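Rudberg Skin Studio Adds Evening Hours for Peels and Microneedling

I've been getting my face poked at by professionals for longer than I'd like to admit, so when I heard that Rudberg Skin Studio was finally opening in the evenings, I walked over there at lunch to find out if it was true. It is! Starting in July, the studio will take appointments until 8 p.m., and it's adding microneedling to a menu that used to be mostly facials and light chemical peels.

If you haven't been, Rudberg is the little place on Talebi Street with the green awning, next to the shoe repair. Sarita Mittal has run it for years, and she's the one who talked me out of a very bad idea involving glycolic acid and a beach vacation (I'm still grateful). She told me the waiting list had gotten silly. At one point there were 92 names on it, and a lot of those people couldn't make a daytime slot no matter how long they waited.

"I had teachers, nurses, people who drive an hour to work," she said. "They'd call me from the parking lot at closing time and I'd have to turn them away."

So she hired some help. Zohreh Hashemi, a nurse practitioner who spent 17 years in a dermatology office in Dritau, will be handling the evening shift and all of the microneedling. I asked her what I figured everybody asks, which is whether it hurts. She laughed and said most people compare it to a scratchy wool sweater, but that the forehead is worse than the cheeks. There's a numbing cream that goes on first, and you sit with it for a while before anything happens.

Her plan is to see each new patient for a consultation before booking a treatment. I like that. I once had a peel at a different place (I won't name it) where the whole conversation was "any allergies?" and off we went, and I looked like a boiled tomato for a week. Hashemi says she wants to know about cold sores, recent sunburns, prescription creams and any history of dark marks after a breakout. People with active acne may be told to wait or try something else.

She's pretty blunt about results, too. One session can leave your skin looking fresher, but for old acne scars she usually suggests a series spaced a month or so apart, and even then she's talking about softer scars, with some still there at the end. Sunscreen every day, obviously. She said that part twice.

The consultation is $52, and it comes off the price of your first treatment if you go ahead. Peels stay at their current prices. Microneedling rates hadn't been posted when I stopped by, but Mittal said they'd be up on the studio's booking page, which runs on Prornine now — so if you had an account on the old system, you'll need to make a new one. I did mine on my phone and only swore a little.

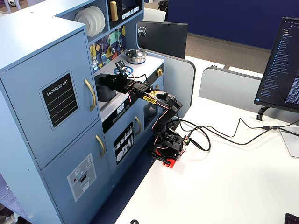
Evening patients should use the side door after 6 p.m., when the front gets locked, and the lot behind the shoe repair is free at that hour. Daytime facials will go on as usual with Mittal and her two assistants. Anyone already on the waiting list will get first pick of the evening slots by email, and everybody else can book once those have gone out. I'm on the list, by the way, somewhere near the bottom, and I'm hoping for a peel before my cousin's wedding. Hashemi has already warned me not to leave it until the week of.

3 comments

peachfuzz_mom
Finally!! I work until 5:30 and have been driving all the way to Dritau for my peels. Does anyone know if they do backs or just faces?

Gil R.
Had microneedling done elsewhere for acne scars. Three sessions, decent improvement on one cheek, not much on the other. The scratchy sweater thing is about right, except around the nose. Yikes.

lorna k
I tried the new booking page and it wouldn't take my old password, then I read the article again. Never mind. See you all at the side door.

Contact the newsroom | Copyright, all rights reserved | Back to top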